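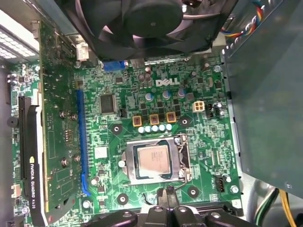

Woltari, April

Kivon CPU Seating Notes, README

Covers the processor socket on a Dell desktop board, worked on with the board in its case and the side panel off. Release 2 has 200 entries; 156 include a socket close-up.
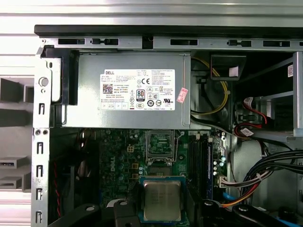
T. Galton

Fields: entry, socket_state, cpu_location, note. Use "open" for socket_state when the load plate is up — with or without a chip in place. Leave cpu_location blank if unclear. 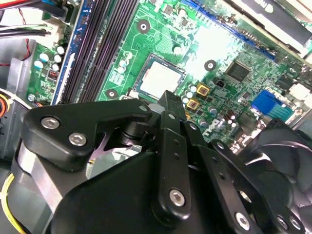 Memory slots and chokes are not labeled. The 15 entries tagged "recheck" have conflicting notes.

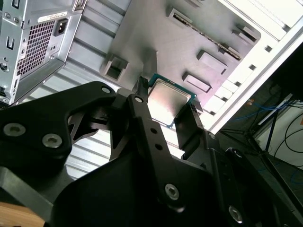 Handle the CPU by its edges only. Send corrections to the Toma tracker with the entry number.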